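The Juice Bottle Knows What I Did

I spent most of Saturday arguing with a timestamp.

Our grasp planner, which lives in a repo called Flurnier for reasons only Houda Ait Brahim could defend, takes the fisheye view from the gripper and decides when to close the fingers. Lately it had been deciding slightly early. I blamed the network, as one does, and retrained it. Then I blamed the training data and went through the clips with a large coffee.

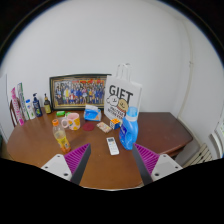 The data was fine, annoyingly. The labels were fine too. What wasn't fine was my loader, which paired each image with the finger width recorded 2 samples later. So the model had learned that hands close before they get anywhere, and it learned this beautifully. Loss curves like a ski slope. I had shown them to people.

Clear plastic made it worse. The segmenter we use sees the orange cap, sees the label, and treats the stretch between them as a matter of opinion. With a mug you can be early and get away with it. With a bottle the mask flickers, the planner panics, and the width command jumps. 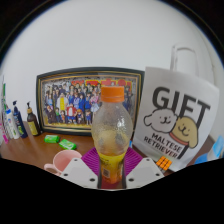

Noémie Pichon suggested I plot the width against the image clock before touching anything else. She had suggested this on 4 earlier occasions, and has the messages. The plot took 11 minutes to write and the offset was right there, flat as a shelf.

Fixes so far, in the order I should have done them:

Match on timestamps, never on row index.

Hold the last good mask when the new one shrinks suddenly.

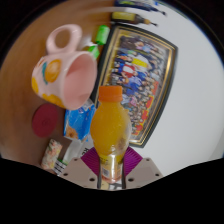
Delete the comment in the loader that says "close enough."

The retrain is running now. I've told Houda it'll be done by dinner, without saying whose.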